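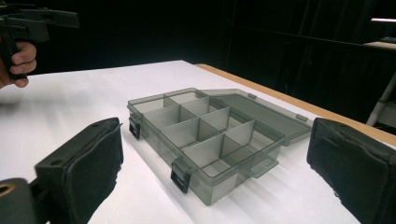

An eight-compartment organizer box, open and empty, between the fingers of a hand-held gripper.

Every January I sit down with a spreadsheet and pretend I know what the shop will need for the next year. I've been doing it for long enough that I have a template, and the template has a row called "Equipment" and a row called "Other." For most of my working life I put the robots and the grippers and the benches in the first row, filled it in with great care, and then typed whatever was left over into the second. I now think I had it upside down, and I'd like to talk you into checking your own.

We're a small outfit, Prokness, and we pack and kit little parts for people who make bigger things. Screws, clips, springs, washers, the stuff that ends up in a bag stapled to a manual. When we decided to get serious about automating some of that, I did what everybody does and went shopping for arms. I love shopping for arms! You get a nice lunch and a demo, and somebody shows you a payload chart, and you come home feeling like you run a much larger company.

Emil Kofler, our production lead, kept asking what the arm was going to pick things out of. I kept telling him we'd sort that out later. He asked again at the next meeting, and the one after that, and I'm sorry to say I got a bit short with him.

So let me make the case for the box. A tinted plastic organizer with a hinged lid and a couple of latches is a thing you can buy on your lunch break. It's also a small pile of decisions. Does the lid fold flat when it's open, and if it does, how much bench does it eat? (Twice the footprint, near enough, and go look at your cell layout and tell me you allowed for that. I hadn't.) Are the walls tinted or clear, and does your vision system mind? Can a wide padded finger get down between dividers that stand almost as tall as the rim? And who opens the latches? If the answer is "a person, each time," then you've bought a robot and also kept the job.

None of that shows up in an arm quote. It shows up three months later, when you're paying an integrator by the hour to think about latches.

What we paid for the things on the table in our first cell, meaning boxes, trays, mats, clamps and replacement finger pads, came to $1,443. The budget line for them had been $88. I still have that spreadsheet and I've never managed to reconstruct where the 88 came from. I suspect I priced one box, liked the number, and moved on to the fun part. The dollar amount is small potatoes next to an arm, I know. What hurt was the calendar. We lost seven weeks swapping containers and reordering, and the arm sat there the whole time being paid for.

Joana Peixoto, who does our books, has a rule now that I complained about and have come to like. Before any purchase over $3,000 gets approved, the people who'll use the thing have to do the job by hand first, with the tool they intend to use or the closest stand-in they can get hold of, and the real containers. For gripping work that means hand-held grippers, a white table and an afternoon. You squeeze the fingers yourself and find out very quickly which compartment you can't reach. It's humbling. I spent a good part of one afternoon failing to close a lid.

I've heard the argument against this, and Meinrad Prantl over at Wieser makes it better than anyone. He thinks fussing over containers is a way of putting off the big decision. The prices of arms move, the lead times move, and while you're playing with boxes your competitor has signed. Buy the capable machine, he says, and let it grow into the work. And for a place his size he may well be right - he has engineers down the hall who can turn out a custom tray before lunch. We have Emil, and Emil has a full-time job already.

There's a second objection I find harder to wave away, that if you plan too tightly around one box you end up married to it. We almost did that. Burgi Kuster at Onach had us quoted for a fixture cut to the exact outline of one organizer, and it was a beautiful drawing, and then the supplier changed the mold. So I don't want anyone reading this to go and design a cell around a particular piece of plastic. Budget for the category, and budget to buy it more than once.

Pads are the other thing. Soft pads on gripper fingers fray. They're supposed to wear so your parts don't, and they're cheap, and I have yet to see a first-year budget from a shop like ours with a line for them. Put in a line for them. Put it above the arm if that helps you remember it's there.

When we did the second cell, the one we call Pristis, I made myself fill in the spreadsheet from the table upward. Containers first, then pads and mats, then whatever has to hold or open or close things, then the bench and the lights. The arm went in last, and we ended up with a smaller one than I'd have picked over a nice lunch. Nuno Loureiro, who runs it most shifts, would like a bigger one. He's told me so several times, and we're going to look at it again in January.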